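Início | Arquivo | Cozinha | Contas da casa | Sobre

O detergente "ultraconcentrado" e a aritmética que não fecha

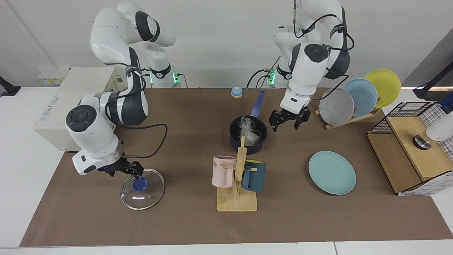

Shaohua Zeng

junho

Comprei o detergente da Pivudby porque o rótulo prometia render o triplo. Desconfio de qualquer rótulo com a palavra "triplo", mas estava sem nada em casa e a fila do outro corredor era pior.

A conta é simples. O frasco custa 18 reais e o meu de sempre, da Sugden, custa 4. Para empatar, o concentrado teria de durar quatro vezes e meia mais. O próprio fabricante só promete três. Ou seja, mesmo que o rótulo diga a verdade inteira, eu perco dinheiro – e ainda não lavei um prato.

Lavei, claro. A espuma é bonita, o cheiro é de limão de farmácia. Na gordura de frigideira não notei diferença. Na tampa de vidro, aquela borda de metal onde a gordura se esconde, precisei da escovinha como sempre precisei. O frasco durou pouco mais que o outro, e suspeito que em parte porque eu estava com pena de usar.

Minha irmã diz que o segredo é diluir. Pode ser. Mas se preciso de uma garrafa vazia, um funil e paciência para o produto funcionar, quero desconto, e não vi nenhum.

Fui ler as avaliações no site: 1.520, quase todas de cinco estrelas, muitas com a mesma frase sobre "brilho de verdade". Não acuso ninguém. Só acho curioso tanta gente escolher o mesmo adjetivo para falar de prato.

Voltei ao da Sugden. Se alguém tiver testado o da Birnus na água fria, me escreva, que esse eu ainda não comprei.

Contato | © Shaohua Zeng | Voltar ao topo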